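Noleo Toy Activity Set: Data Card

Maintained by Lutz Sperling, Pridach. Release 3, Saturday, July 22, 2023.

The set covers play with a wooden pounding toy on a white tabletop. It holds 800 recordings.
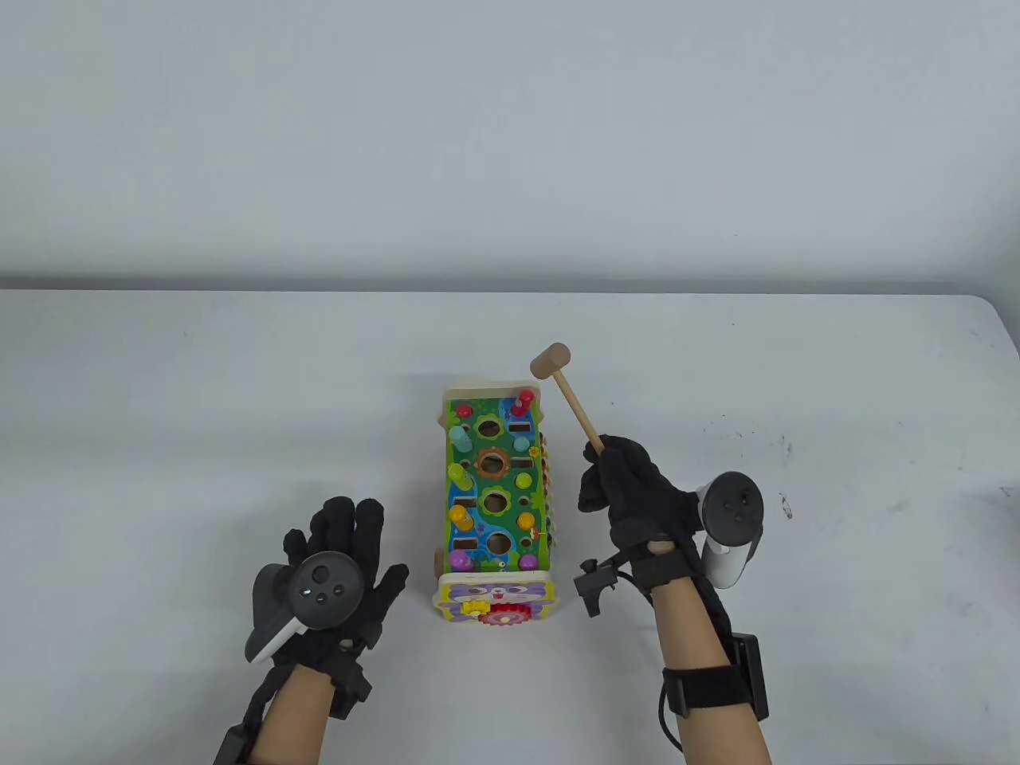 Peg colors are entered in the color field using plain names. Mallet use is entered separately under "tool."

Xylophone bars are listed by color, from dark green to purple. Pitch is not recorded.
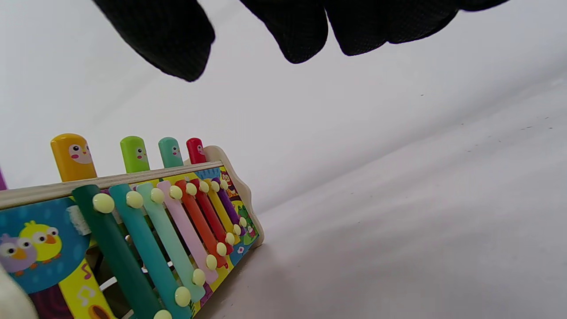

Corrections should be addressed to Knut Ruppert.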